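The Nokville Mill Fire, and Why I Don't Buy the Lantern

Posted Oct 20, 2019

Anyone who grew up within ten miles of Nokville has heard the story of the lantern. A night watchman at the Vusari woolen mill falls asleep, his lantern tips into a bin of waste wool, and by sunup the whole place is gone along with half of Canal Street. We got it in fourth grade. There was a song. The plaque by the footbridge tells it too, in bronze, so it must be true.

I have my doubts, and I've had them since I started reading the town's papers for my piece on the old ferry landing.

Start with the watchman. He never has a name. In the version on the plaque he is "a watchman." In the church history he is "the unfortunate Nyitrai," and in my grandmother's telling he was a drunk from downriver, which was where all drunks came from. The mill's payroll book for that August survives, or most of it does. It's in a flat box at the county library and you can look at it if you wash your hands first. I went through every page. There is a Nyitrai in it, and he worked in the dye house, days. I can't find a watchman at all. Maybe they paid him out of some other book. Maybe there wasn't one.

Then there's the wool. People love to say that greasy wool waste goes up like gunpowder. I don't know where they get that. Oily rags and waste can heat up by themselves if you pile them badly, and mill owners of the period worried about it plenty, but that would be a fire with no lantern in it. You can't have both. Pick one.

The earliest account I've found that mentions a lantern was written by a minister who moved to town 14 years after the fire. He gives no source. He also says the flames were visible from the state line, and I have stood on the hill at the state line and you can't see Nokville from there because of the ridge. I tried it with a topographic map as well, in case I was being unfair to him. I wasn't.
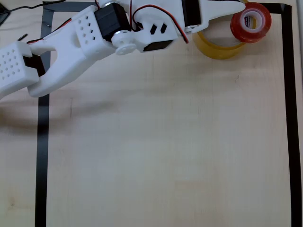
So what did the people who were there say? Less than you'd like. The weekly paper ran a single column, and most of that column is a list of what was lost. It says the fire "was discovered in the rear of the works shortly past four" and that "its origin is the subject of various reports." It does not repeat the various reports, which is maddening. The next issue is missing from the microfilm. I asked whether the paper copy might be anywhere else and was told probably not, in the tone of someone who'd been asked before.

The one document that interests me is the claim. The company was insured, and the file shows it asked for 1,896 bales of finished and unfinished goods. That's a big number for a mill that size. Liên Mạc, who has spent a lot more time with New England textile records than I have, looked at my copies and thought the storehouse behind the mill could have held 620 bales if you stacked them to the rafters and didn't mind never reaching the ones in back. She was careful to say that goods could have been stored elsewhere. Fine. Where? The deeds don't show the company owning or renting any other building that year.

I know what that sounds like, and I want to slow down here. An inflated claim isn't arson. Plenty of respectable men padded their losses after a real accident and slept well. The insurer paid in the end, though it took a long time and the letters get short. The owner, old Mr. Sulten, rebuilt on the other side of the river in brick and gave the town its first library, and it's his family that paid for the plaque. I'm only pointing out who got to tell the story.

Szabolcs Bodnár disagrees with me on nearly all of this. He wrote me a long email after my last post, and I'll give him his due. He thinks the watchman was real and was hired by the month through a contractor, which would keep him off the payroll. He says there were 4 mills on that stretch of river that did it that way. He also thinks I'm too hard on the minister, who would have known people who stood in the street and watched it burn. Could be. I asked Szabolcs for the contractor's name and he's looking. If he finds it I will put it up, and I'll eat the relevant portion of this post.

What I won't accept is "everybody has always known it." Everybody also knew that Canal Street had a canal. It had a drainage ditch, and the name came from a land company that was trying to sell lots.

The county still has two boxes of insurance correspondence that I haven't opened, and they're closed for shelving work until after the holidays. If any of you have family letters from the Canal Street side, even dull ones, I'd like to read them. I'm most interested in anything that says which way the wind was blowing, because the paper says west and the pattern of burned houses says otherwise.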